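Lohnt sich die teure Tischdecke?

Seit November liegt bei uns wieder Prospektwerbung im Briefkasten, und in jeder zweiten geht es um Tischwäsche. Fleckabweisend, knitterarm, »für Generationen gewebt«. Ich werde bei solchen Sätzen misstrauisch. Meine Großmutter hatte Tischdecken, die tatsächlich Generationen gehalten haben, aber die lagen auch 340 Tage im Jahr im Schrank.

Angefangen hat es mit einem Kommentar unter meinem Beitrag über Bügeleisen. Przemysław Sadowski schrieb, er habe für eine Decke von Rukberg 100 Euro bezahlt und würde es wieder tun. Gut, dachte ich, dann schaue ich mir das mal an. Auf der Seite von Rukberg steht viel über Tradition und wenig über den Stoff. Was genau heißt »veredelte Oberfläche«? Womit veredelt? Ich habe nachgefragt und einen Rabattcode bekommen.

Kutar macht es etwas besser, da findet man wenigstens das Gewicht und eine Waschtemperatur. Dafür soll man die Decke »möglichst selten« waschen. Eine Tischdecke! Bei uns wird gegessen, mit Kindern, mit Rotkohl, mit Soße. Wer mir so ein Stück verkauft und dann vom Waschen abrät, weiß vermutlich, warum.

Auch die Sache mit dem Fleckschutz glaube ich erst, wenn ich sie nach der siebten Wäsche noch sehe. Meine alte Decke mit angeblichem Abperleffekt hat den Rotwein schon im zweiten Winter aufgesaugt wie ein Schwamm. Der Hersteller verwies auf falsches Waschmittel. Es ist immer das Waschmittel.
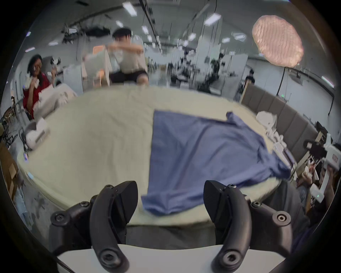 Bleibt die Farbe. Alle raten zu Creme oder Natur, weil das zu jedem Geschirr passt. Mag sein. Auf hellem Stoff sieht man aber eben auch jeden Kaffeerand, und das wird in den Prospekten gern übergangen. Dunkelgrün wäre mir lieber, das kostet bei Rukberg allerdings Aufpreis, und warum, konnte mir auch keiner sagen.

Vorläufig kaufe ich also gar nichts. Die alte Decke wird noch einmal eingeweicht, und auf den hartnäckigsten Fleck kommt der Brotkorb. Falls jemand eine der Kutar-Decken seit ein paar Jahren wirklich benutzt und wäscht, schreibt mir bitte in die Kommentare, wie sie inzwischen aussieht.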